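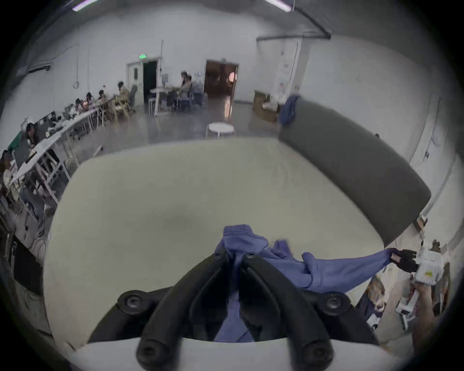

Sunday, 9 Aug 2026

Water meter 3195 at 07:10. Rain gauge nil, fifth day running. Butt by the shed is down to the second tap and the pump draws air if the hose is lifted above the fence rail, so all watering on the east side was done by can. Tomatoes, beans and the two new currants only. The lawn gets nothing until the weather breaks.

Main job of the day was the damp reading in the back bedroom. Took the skirting off on Friday evening and left the plaster open to the air with the door shut. Readings on the pin meter this morning, left to right along the outside wall: high at the chimney end, then falling steadily, then normal from the window onwards. The pattern is the same as in July, which rules out the gutter as the only cause. The gutter was cleared and resealed in the second week of July and three weeks of dry weather should have shown a clear drop at the top of the wall. The top has dropped. The bottom has not moved.

Giuliana Lozano came at ten to look at it. Her view is that the old hearth was filled with rubble straight onto the ground when the fireplace was closed, and that the fill is bridging the damp course. She drilled one test hole low down and the dust came out dark for the first part and pale after that. She wants the hearth opened up before anyone spends money on injection. I agree. Chowdhury quoted 911 for injection along the full wall, without lifting a board, and I had been close to signing it.

Plan as it stands: lift the boards over the hearth, dig out the fill, lay a membrane, replace the boards. Left the far end of the wall alone.

Materials. Pladwood have the boards in the right width but only in 5 metre lengths, which will not go up the stairs. They will cut to size if asked before noon on the day of delivery. Membrane is on the shelf there too. I have not ordered either, as the depth of the fill is not known.

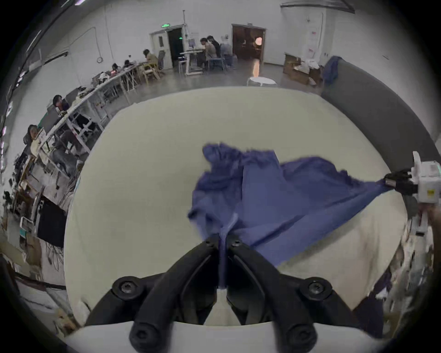 Moved the bed and the chest of drawers across to the landing side to get clear floor. The chest has left two dents in the boards where the castors were. Behind it the wallpaper is stained in a band with a hard upper edge and a white bloom along it, which brushes off. Giuliana says salts. I have kept a little of it in a jam jar with the position written on the lid.

Telephoned Marleny Cárdenas next door after lunch, as her chimney breast is the other half of ours. Her side has a working grate and no staining. She thinks the previous people here closed the fireplace the winter before they sold. She also said the flue was never capped, and from the top of her garden I could see that this is correct: an open pot on our side, a cowl on hers. Rain straight down the flue would account for some of the water in the fill, though I would expect more staining higher up if it were all of it. Added a vented cap to the list. The register in the closed fireplace is painted over and may be passing no air at all. To be cut free.

Britel engineer did not come. Line still noisy on the upstairs socket and clean on the downstairs one, so the fault is inside the house and probably mine to find. Left for another day.

Dehumidifier started at 14:00 with the window shut. Tank capacity is 3000 ml. By 20:00 it was less than a quarter full, a poor return for six hours, and I suspect the boards are letting air up from below as fast as it is dried. Taped the gap where the skirting was and set it running again on low.

Paid the window cleaner. Replied to Mehwish Mirani regarding the train on the 22nd: the later one, with the change, as the direct one does not run.

Evening meter 3195, the cans having been filled from the butt and the washing left for tomorrow. Sky clear, wind light from the south. Boards to come up after breakfast, starting at the chimney end.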